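Up to 2000 tries a day, most of them misses

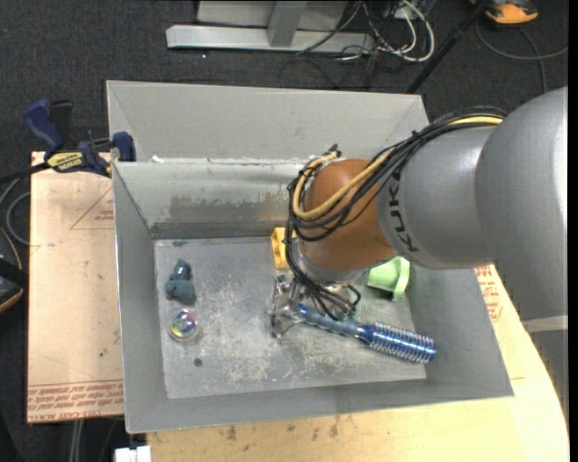
The arm at work over the front bin at Orari, with a hairbrush beside the gripper.

Mwangi Lyimo came to Orari to write software and now spends most of his mornings tending bins. His group is collecting grasp attempts for Narneo, a system meant to learn how to pick up household things it has not handled before.

"Up to 2000 attempts on a good day," Lyimo said. "Most of those are misses, and we keep the misses. The system needs them as much as the others."

Each attempt is stored with the arm's position and a result. The first set, called Muriithi, stopped at 3550 attempts when the cabling wore through. Lyimo still uses 1000 of them for testing.

Ottar Nordin picks the objects. He likes round ones, which roll, and brushes, which catch. "A box teaches it very little after the first hour," he said. He changes the mix at noon and again before he goes home.

Asked when the group would move on to shelves, Nordin said November, if the second gripper arrives from Ondwood. Lyimo said he would plan for later.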